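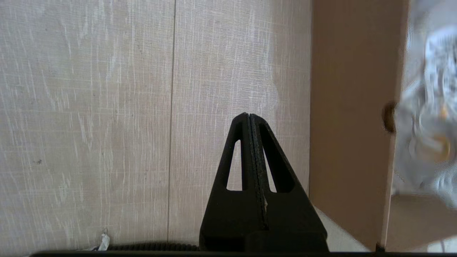

Cream panels with a fine streaky grain, and the seam between them.

Reading time: 6 min

How to clean white sneakers and their laces

We use cookies to remember your preferences. Accept | Manage settings

I wash more white sneakers than any sensible person should (I have three kids, and then there are the neighbors who've worked out that I don't mind), and over the years I've settled into a routine that is slow but very kind to the shoes. Pick a spot with a plain, pale background if you have one. I work next to cream paneling, and any leftover gray on a toe shows up much better there than it ever did on my old dark countertop.

Start with a dry brush, an old toothbrush is fine, and go all around the sole before any water comes near it. Then mix a small squirt of dish soap into a bowl of lukewarm water. My friend Rohani Ngau swears by adding baking soda, and I do add a spoonful when the soles are really bad, but for everyday grime the soap is plenty.
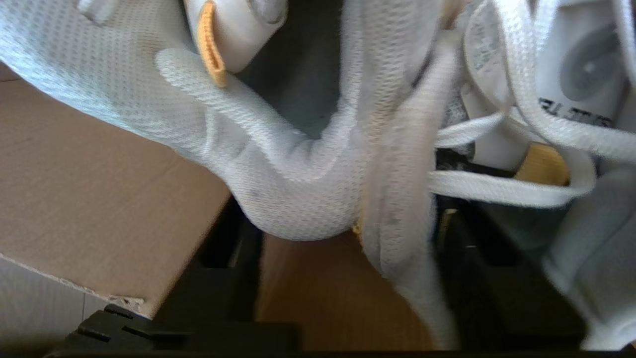
Laces deserve their own bath, and I'd take them out before you touch the uppers at all. Pull them free one eyelet at a time, starting at the top, and be patient with the last few holes! Flat white ones with a woven texture like these love to fall into big overlapping loops, so shake them straight before they go in the bowl. Soak them for 90 minutes, rub them between your fingers, rinse, and lay them flat on a towel. If your pair has a bright pull tab at the heel, wipe that last, with a clean cloth, in case the color runs.

For the uppers, dip a soft cloth, wring it out well, and work in small circles. Go lightly over any printed lettering or raised logo. I scrubbed the name half off a pair one May and my daughter still brings it up.

Stuff the shoes with plain white paper and leave them somewhere airy overnight, out of the sun. Lace up again once everything is dry all the way through.

Enjoying these guides? Enter your email to get our newsletter. Unsubscribe at any time.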